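Five o'clock and the bus to Podura left at six. I had one job, which was to get the fish out of the apartment.

My sister was already in the car. The lease was up, the tank had been sold to a guy in Baptiste for 51 dollars, and he'd taken the filter and the gravel and even the little castle. Not the fish. Didn't want the fish.

So — a bag. Tap water, then the drops, then wait. I stood in the kitchen counting under my breath and lost my place and started over. Keys, charger, coat. Where was the coat.
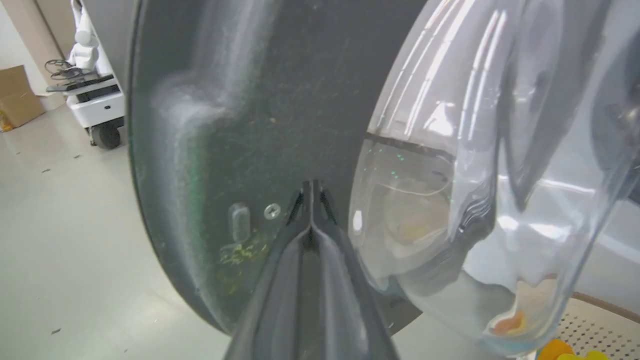
A screw was showing on the dark panel, naturally. Everything in that place was coming apart at the end, like it knew. I'd wiped down what I could and there was still dust, still that yellow-green crud that wouldn't come off with a thumbnail. The landlord could keep the deposit. He was going to anyway.

Horn outside. 2 honks, then a long one.

I thought about my mother carrying Gema home from the fair when I was small, the same kind of bag, held out in front of her with both hands the whole way, past the bakery and up the hill. She wouldnt let me help. I was so mad about it I didn't talk to her till supper.

"Are you coming or what?" My sister, on the stairs now.

"Hold the door," I said. "Just hold it. Dont touch anything."

Coat was in the bathtub. I left it there and went down with both hands out in front of me.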